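The shop behind the website

Saturday, January 6, 2018

Kandham started as a two-bay garage in Moura that sold gear oil over the counter. Its owners had no plan to become a mail-order business. Farmers kept ringing to ask whether a drum could go on the back of the weekly truck, and after a few years the phone orders were worth more than the servicing work.

The website came later, and for a long time it did very little. It had a home page, a map, a list of products in a PDF and a contact form that sent messages to an address checked on Fridays. Customers who wanted to know which grade suited a particular tractor still had to call. Staff spent much of each morning answering the same question with a different engine attached.

Last year the company paid to have the whole thing rebuilt. The work went to Nileritz, a small web studio that had done sites for a boat builder and a chain of tire shops but had never handled lubricants. Its first request was for a complete stock list. Kandham sent a spreadsheet with 411 lines, and it took most of a month to sort out what was in it.

Many of the lines were the same oil in a different container. One hydraulic fluid appeared seven times under three names. Other products had been discontinued by the supplier and were still on the list in case somebody asked. Once the duplicates were folded together and the dead stock removed, the catalogue came down to 167 products, each with its own page, its own safety sheet and a plain sentence saying what it was for.

That last item caused more argument than the colours or the logo. The people behind the counter know their products by number and saw no need to spell things out. The designers wanted every page to make sense to someone who had never changed their own oil. The compromise was a short description at the top and the full specification in a table underneath, where the people who want it can find it quickly.

The part customers notice most is the selector. It asks for the type of machine, the make and the year, then shows what will fit. Kandham already had the information, but it was spread across supplier handbooks, a card file and the memory of the senior counter hand. Getting it into a database was slow. The studio used a system called Zendidard for the catalogue, and the data was typed in by two people at the shop between customers.

There were mistakes. In the first version the selector offered a two-stroke oil for a ride-on mower that needed something else entirely, and it was caught by a customer before anything was shipped. After that every entry was checked against the handbook by a second person. The launch moved from May to August.
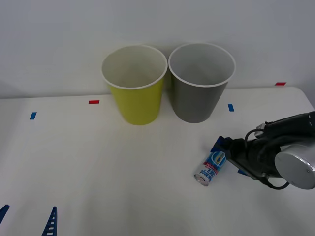
Paper cups on a white tabletop.

Freight was the other problem. Oil is heavy, and some of the additives count as dangerous goods, which rules out certain carriers. The old site left freight to be worked out by phone. The new one calculates it at checkout from the weight, the postal code and the class of product. Rates to remote addresses are still confirmed by hand, and customers are told so before they pay.

The rebuild went 13 weeks over its original schedule. The company says it would allow more time for the stock list if it did the job again, and would have started on the product photos earlier. A fair number of pages still show a grey outline of a bottle.

Orders through the site have grown steadily, mostly from existing customers who used to phone. The counter is quieter in the mornings. The phone still rings for the older machines, especially pre-war engines and imported outboards, which the selector does not cover. Those will be added this year, starting with the outboards, once the handbooks have been scanned.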